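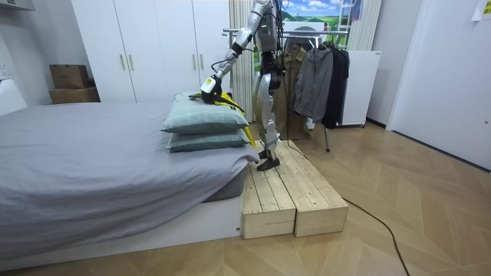 Yellow cloth on the pillows, draping toward the platform.

Home Explore Notifications Lists Profile

Clause Notes
Fri 26 January

1/ Ostex, the bedding and furniture retailer, has replaced its website terms. The new version takes effect in March. I compared it with the old one line by line. Most edits are cosmetic. The ones below are the exceptions.

2/ Assent first. The old terms bound you when you "use the Site." The new terms bind you when you create an account, place an order, or "continue past the notice." The notice is a gray bar at the bottom of the page with no button. Browsewrap with a label on it.

3/ Courts usually ask whether the notice was reasonably conspicuous and whether the user did something that shows agreement. Checkout probably passes, there is a sentence directly over the order button. The gray bar is a much weaker case.

4/ Section 5, changes to the terms. Registered customers now get 10 days' notice by email. Guests get an updated date at the top of the page. Old text was "at any time without notice," so this is an improvement for one group and no change for the other.

5/ What section 5 leaves out: whether a change applies to an order already placed. If you buy a bed frame on the old terms and it ships under the new ones, the document does not say which version governs a dispute over it. One sentence would fix this.

6/ "Affiliates" is finally defined. It lists Clistell and Girnel by name, plus "any entity under common control." Accepting the terms on one site is acceptance on all of them. Clistell still has its own terms page, and that page picks a different governing law.

7/ There is no order-of-precedence clause. Two documents, both claiming to be the entire agreement for the same website. I would expect a drafter to catch that — the merger clauses are word-for-word identical.

8/ Customer reviews. The license you grant is now perpetual and sublicensable. The old one ended when you deleted the review. Deletion still removes the text from the product page. The license survives it.

9/ Liability cap: the greater of $200 or the amount paid for the item. It was a flat $200. Better for anyone buying a mattress. Personal injury is carved out in the new version, which the old one didn't mention at all.

10/ Small mess in the numbering. The indemnity clause refers to "Section 14(c)." Section 14 has no subsections. It did in the Hollmann terms, and the surrounding paragraph matches Hollmann's almost exactly, so I assume both started from the same template.

11/ If you have an account and object to any of this, the closing procedure is in section 11. Email only, and you need the address the account was opened with. Open orders are not canceled by closing.

12/ Save a PDF of the current page before March. The site has never kept an archive of earlier versions and the new terms don't promise one.

13/ Correction to 6/: Girnel also has its own terms page, linked from the returns form only. I haven't compared it yet.

91 likes 10 reposts 5 replies Share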